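# White cabinet doors go yellow near the stove, paint or replace?

**tukley_home** — 23 March 2022

Hello everybody. I rent out a small apartment and I want to refresh the storage before the new tenant comes in July. The cabinets are white, with a smooth surface, and the doors close to the stove are now more like cream. The doors on the other wall are still white. I washed them with dish soap two times and then with baking soda. The grease went away but the color stayed the same.

I have asked for a price from Lasten, a small workshop in our town that makes doors to measure. They want 597 for the new doors, without the handles and without mounting. This is more than I planned. My budget is 700 for everything, and I must also fix the faucet and buy a new lamp for the hallway.

So I am thinking about painting. My problem is that I don't know what the surface is. It does not look like real wood on the inside, but I am not an expert. I read in one place that you must sand everything, and in another place that sanding will destroy the surface and you should use only a primer.

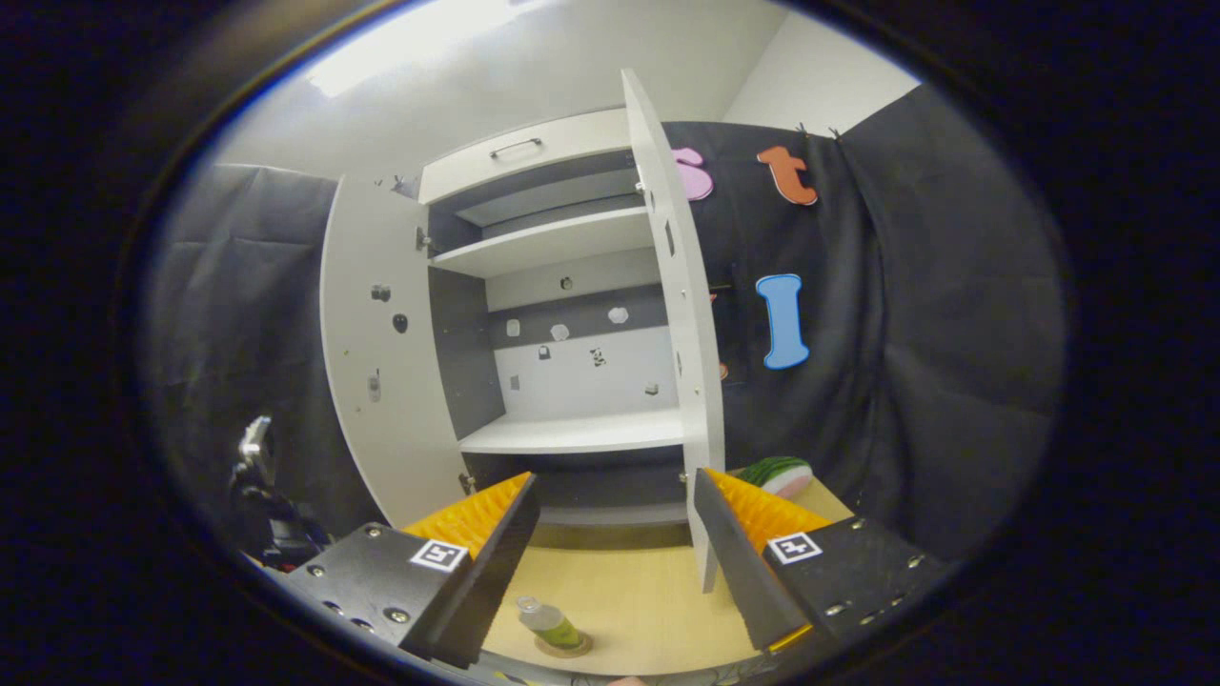 *One of the white cabinets with both doors open. The bar handle is on the closed compartment at the top.*

I would like to keep the handles if possible, because I like them and new ones in the same length are hard to find. Has anyone painted doors like these, and did the paint stay on after one or two years? Also, is it necessary to paint the insides of the doors, or can I leave them as they are?

Thank you in advance for your patience with my English.

---

**fagerlund56**

I painted mine four years ago and they are still good, except one corner where the trash can hits the door every day.

First you should find out what the surface is. Take off one hinge and look into the hole where the cup of the hinge sits. If you see pressed wood with a thin skin on top, and the skin lifts a little at the edge of the hole, it is probably a foil. If the skin is hard and breaks like a nail, it is more likely a melamine. For both you can paint, but with foil you must be careful. If the foil is loose somewhere, the paint will not help, and it will come off together with the foil.

What I did:

1. Took off the doors and wrote a number inside every hinge hole with pencil. Please do this. I thought I would remember, and after the first two doors I did not.
2. Washed with a strong degreaser, then with clean water, and let it dry until the next day.
3. Sanded lightly by hand, only until the shine was gone. You don't want to go through the skin.
4. One coat of bonding primer. It must say on the can that it is for laminate or glossy surfaces.
5. Two thin coats of cabinet enamel with a small foam roller, with one day between them.

After this, leave the doors alone as long as you can. The paint feels dry in the evening, but it is still soft for several weeks. I hung mine after three days and one of them stuck to its frame.

For the handles, unscrew them and put the screws in a bag. I paid around 50 for the primer and the enamel together, but I had the rollers already.

About the insides, I painted only the outside and the edges. When the door is open you see a small difference in white. It bothered me the first week and after that I didn't see it anymore.

---

**zatar_b**

Just replace them. Paint in a rental never survives, tenants don't care.

---

**lakeside_fix**

I don't agree with the answer before mine. It depends on the tenant and even more on the washing before the paint. Most of the peeling I have seen started beside the handle, where there was old grease from fingers.

One thing I would add: the yellow color can come from heat and steam too. Check if your range hood is pulling any air, hold a piece of toilet paper against the filter and see if it stays there. If it falls down, clean or change the filter first, or your new white will be cream again.

You can also ask Lasten for the price of only the doors next to the stove. A new white beside an old white can look strange, so take one of the good doors with you and compare it in daylight.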